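白色到底有几种白：一份关于边、缝和脏印子的课程项目报告

阅读时间：十来分钟

我这个项目的题目改过好几回，最早交上去的那一版叫“白色物件的视觉识别与日常收纳”，Valentini 老师看完在旁边画了个大问号，写了一句：“你到底想看什么？”我想了两天，回他说我想看白色的东西放在一起的时候，人是怎么知道哪儿到哪儿是一件东西的。他说行，那就看这个，别的都扔掉（收纳那部分我还是偷偷留了一点，在后面）。

事情的起头特别小。十月我刚搬进 Narkutport 的学生宿舍，东西买得很急，图便宜也图省心，全挑白的。白的盒子，白的架子，白的板，白的台灯底座。当时觉得白配白总不会错吧！结果摆上去一看，乱得不行。有的偏黄，有的偏蓝，有一件在晚上的灯下甚至有点发粉。最气人的是买的时候标签上写的全都是“白色”，一个字都不差。我室友倒是一点没觉得有问题，他说你不说我根本看不出来。然后我说了，然后他也看出来了，然后他怪了我一个礼拜。

所以这份报告讲的就是这个：白的东西挨着白的东西，眼睛靠什么把它们分开。我尽量按课上要求的格式写，但有些地方是从我的项目日记里直接搬过来的，语气会比较随便，请多包涵。

一、我看了什么，怎么看的

方法很土。我把手边能找到的白色物件轮流拿出来，让它们互相靠着、叠着、斜着放，换不同时间的光看，然后在日记里写当时第一眼看到的是什么。注意是第一眼，因为看久了什么都能分清楚，那就没意思了。日记原本规定每一阶段写到 1000 字就停，我第一阶段就写超了，后来干脆不管。

写的时候我给自己定了一个规矩，只写边，先不写东西叫什么。比如不写“盒子的盖子”，写“左边那块大的浅色面，右边一块窄的浅色面，中间一道细缝”。一开始特别别扭，写出来像在给外星人报信。写到后来反而顺了，而且确实看到了以前不会留意的东西，像很细的凸边、一点点圆角、两块面之间那种若有若无的灰线。

颜色比对我借了 Rotwood 工作室的一套自制色卡。他们工作室的人管那套卡叫“Killey 卡”，据说最早是一个叫这个名字的学生做的，后来就传下来了。卡片不算精确，边角都毛了，可是有一个好处，它给每种白起了名字，什么“牛奶放凉了”“旧浴缸”“阴天的墙”。用名字比用编号好记多了，我和同学讨论的时候直接喊“你那块太旧浴缸了”，对方马上懂。

二、冷白碰上暖白

我先看的是两块白面并排。原先的猜测是，差别越大越容易分，差别小就糊成一片。这个猜测只对了一半。两块白色如果一块偏冷一块偏暖，哪怕亮度差不多，只要挨上了，眼睛立刻就会去找中间的那条线。可是分开放的话，单独看哪块，你都会说“白的呀”。

日记里我抄一段：“大的那块很平，没什么可看的，左上发灰，往下慢慢亮起来，亮的地方有一点点蓝。旁边那条板偏奶油色。要是没有旁边那条，我绝对不会说大的那块蓝。”

这段话后来成了整个项目的转折点（听着有点夸张，但我真的在图书馆里小声“啊”了一下）。白色的“冷”和“暖”多半是被邻居衬出来的。我在宿舍里买错的那堆东西，每一件单独拿出来都挺好看，问题出在我让它们做了邻居。

后来我把这个看法拿去给 Nghiêm 的店员讲。Nghiêm 是学校后门那条街上卖纸和颜料的小店，我去那儿买灰卡纸，顺便话多了一点。店员听完特别平静，说对啊，所以我们这边白卡纸从来不让客人单张挑，都是要他们拿着要配的东西过来。我花了这么久琢磨出来的事，人家在柜台后面早就知道了！不过我还是很高兴，至少说明方向没跑偏。

三、凸边、细条和那道灰线

第二个让我着迷的是窄边。很多白色的板和盒子沿着边会有一道细细的凸起，或者折出来的一条，平时完全不会看。可是当大面和大面都白成一片的时候，这种细条的作用一下子就出来了。它自己也是白的，没有多加任何颜色，靠的就是侧面那一点点暗，给出一条很淡的灰线。眼睛顺着这条灰线走，就知道板在哪儿、朝哪个方向斜。

我试着用纸做了几种。平的一张白卡纸斜放在白墙前面，隔远一点就很难判断斜的角度。沿边折起一小条之后再放，马上就“立”起来了，像有了厚度。折边的尽头怎么收也有讲究，我一开始都是剪到底，硬邦邦的；后来学着让它在快到头的地方圆一下再落下去，看着就柔和很多。我手工不好，圆角剪得像被咬过，Valentini 老师拿起来看了看，问我是不是故意的。我说是。（不是。）

还有一点是背景。白板的一边如果是浅色的面，另一边是很暗的一块，两条边给人的感觉完全不一样。靠暗的那边干净利落，一刀切下去似的；靠亮的那边就得慢慢找，要靠细条、靠灰线、靠那一点点冷暖差。同一块板，一边在大声说话，一边在小声说话。我后来给这两种边起了名字，叫“喊边”和“说边”，报告的后半部分都会用这两个词，老师没有反对，我就当他同意了。

喊边还有个副作用：太抢了。你盯着它看的时候，暗处的东西就算摆在那儿，也很容易漏过去，尤其是深色哑光的，棱角只露一点点。我好几次写日记只顾着写那条漂亮的斜线，隔了一会儿才发现黑的里面还有东西。
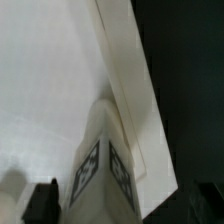
四、白的放在灰的上面

接下来我把背景换成灰的。这是 Valentini 老师的建议，他说你老让白跟白打架，累不累，给它们一个中立的地方站一站。他自己早年做包装打样，说那时候看样品都放灰底上看，黑底会骗人，白底会害人。这句话他在课上说过不止一遍，我这次才听进去。

灰底真是好用。白色方块往上一放，轮廓不用找，自己就出来了，直的边是直的，稍微斜一点的边也藏不住。以前在白桌面上我得凑得很近才能看出一件东西上宽下窄，在灰底上第一眼就能写下来。角也是，哪个角方一点，哪个角圆一点，都明明白白。

可是灰底也有它的问题，就是白色太容易过曝。我自己眼睛看还好，一拍下来，亮的那一块就全没了，什么纹理都不剩，变成一片纯白。那一片旁边的颜色反倒能看出来，带一点点奶油粉。于是同一个面上就有了两种白：一种是有颜色的，一种是亮到没有颜色的。我在日记里管后一种叫“白掉了”。室友说这个词不通，我觉得很通，你看，它就是掉了嘛。

还有脏印子，或者说我以为是脏印子的东西。白面上只要有一小块灰褐色的痕迹，不管多糊、多小，视线就一定会先落到那儿，然后才去看轮廓。我原本的“第一眼”记录里，凡是白面上有印记的，几乎都是先写印记，再写边。这让我有点沮丧，辛辛苦苦研究边，结果一块小污渍或者一个认不清的小图案就把它打败了。后来我想通了，这也算一个发现，就老老实实写在这里。印记认不认得出来好像不太要紧，认不出来的甚至更勾人，你会一直想凑上去看它是不是个字。 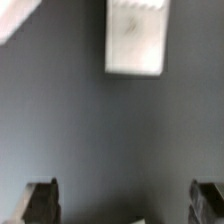 图：灰色面上的白色方块，左上方有一小块认不出内容的灰褐色印记。

五、重复的小形状

做到这里本来该收尾了，可是又冒出来一件事。有些白色的东西边上会有一排重复的小形状，齿状的、波浪状的、一格一格的。它们颜色很淡，灰灰的，单看一个谁也不会注意，可是排成一排就变得特别显眼，尤其是在一大片空白的面旁边。

我问了班上几个同学，给他们看一块素面和一块带一排小齿的面，问哪块更白。好几个人选了素的那块，可是那两块是从同一张卡纸上剪下来的！也就是说，哪怕只有一点点重复的小阴影，也会让人觉得整块面旧了一点、灰了一点。这个小测试做得很粗糙，我没有控制距离，也没有控制光，有一位同学还是一边吃面一边看的，所以我不敢拿它下什么结论，只记在这里，以后有机会再认真做。

顺便说一句，我用纸剪齿剪到手疼。Rotwood 工作室有一把花边剪，我借的时候被叮嘱千万别拿去剪厚卡纸，我很听话，只剪了薄的。厚的那几块是用美工刀一点点刻的，刻歪了不少，歪的反而更像真东西上见到的样子，因为真东西摆在那儿也总是有点斜，齿看起来一边清楚一边含糊。

六、回到我的宿舍

好，现在讲我偷偷留下来的收纳部分。既然知道白色会互相拆台，那宿舍里那堆东西怎么办？重买是不可能的，项目材料加上借工具的押金已经花掉 2170，我短期内不想再看到收据。

我的做法是给它们重新分邻居。偏冷的一组放在靠窗的架子上，偏暖的一组放到床边，中间隔一段灰色的布。那件晚上发粉的，我最后把它单独放到门口装钥匙，它一个人待着的时候挺可爱的。分完之后整个房间忽然就安静下来了，明明一件东西都没少。

然后是边。白盒子摞白盒子，最容易出现的情况就是看过去一大坨，想拿中间那个还得用手去摸缝。我试过贴标签，标签确实管用，可是根据第四节的结果，标签一贴，所有人进来都只看标签了，房间像个仓库。后来我改成让每个盒子稍微错开一点点，露出一条侧面，这样就有了灰线，也就是前面说的“说边”。错开的量很小，大概一根手指那么宽，不碰掉就行。室友一开始以为我没放整齐，帮我推齐过两次，我又默默推回去。

台面我没有换，学校的桌子不让动，但铺了一张从 Nghiêm 买的灰卡纸。铺上去的当天我就找到了一直以为丢了的白色橡皮，它就在桌上，从来没离开过。这是整个项目里最实用的成果，我强烈推荐给所有用白桌子的人！

有一个做法失败了，也记一下。我曾经想给每件白色的东西都拍一张照，做成一本“白色目录”，按冷暖排。拍完发现根本排不了，同一件东西上午拍的和傍晚拍的能差出去老远，手机还会自作主张地调颜色。我调来调去，最后目录里最白的一张拍的是一个我明明记得很黄的盒子。如果以后有同学想做类似的事，建议把灰卡一起拍进去，再固定一盏灯，别像我一样跟着太阳跑。

七、老师的意见和我的回应

中期汇报之后 Rosario Valentini 老师给了我 3 条意见，我把大意写在这里。

第一条，他说我的描述里“好看”“舒服”用得太多，读的人不知道舒服在哪儿。这个我认。我回去把日记通读了一遍，凡是写“舒服”的地方都逼自己再补一句，到底是边清楚了，还是颜色近了，还是亮度没那么刺眼。补完发现大部分的“舒服”都是指亮度，跟我最在意的边没什么关系，有点尴尬。

第二条是关于光的。他觉得我应该把时间记得更细，因为我写的“下午”从午饭后一直延伸到天黑，中间光都变了好几轮了。这条我只改了后半段，前半段已经补不回来，所以第二节里面的冷暖判断请大家打个折扣看。特别是那种很淡的蓝，我没有办法排除是窗外的天色映上去的。光滑的面上还会有淡淡的弧形反光，像谁用袖子擦过一样，到底是反光还是真的擦痕，我在日记里也常常分不清，只好两个都写上。

第三条他问我有没有想过摸。我当时愣住了。我的整个项目都是“看”，可是在宿舍里真的要从一摞白盒子里抽出一个的时候，我每次都是用手指去找那条凸边的。眼睛找不到的时候，手早就找到了。这条意见来得太晚，没办法再加一个阶段，不过我在最后几天闭着眼睛试了试，凸边、折边和圆角用手分辨都很快，冷白暖白当然就彻底没戏了（我室友非要验证，闭着眼摸了半天，很严肃地宣布左边那个比较暖，因为它刚才放在暖气旁边）。

八、没做完的和想接着做的

没做完的挺多。齿状小形状那个测试要重做，至少要请大家先把面吃完。哑光和亮光的白我一直混着看，没有分开，这是个大漏洞，写到第四节“白掉了”的时候我才意识到，亮到没有颜色这件事跟表面光不光滑肯定有关系。还有黑底，老师说黑底会骗人，我很想知道到底怎么骗的，目前只能说喊边在暗色旁边特别响，别的我还讲不出来。

Killey 卡我也想重做一套。旧的那套卡边角磨得厉害，有几张已经自己变成另一种白了，“阴天的墙”现在更像“很久没下雨的墙”。工作室那边说愿意让我试，条件是名字要照旧用，不许我改成更文艺的。我觉得很公平。

感谢 Rotwood 工作室借我色卡、花边剪和一张很晃的凳子，感谢 Nghiêm 的店员听我讲了那么多废话还给我抹了零头，感谢室友忍受了一整个学期的“你看这个白”。灰卡纸还剩几张，有需要的同学可以来宿舍找我拿，白橡皮不借。

最后更新：2020-12-29

相关内容
宿舍桌面改造记：一张灰卡纸能做多少事
在 Rotwood 工作室学会用花边剪
Narkutport 后街的纸店怎么逛
纸模型的圆角总是剪不好，我的几个土办法
课程项目日记怎么写才不会写成流水账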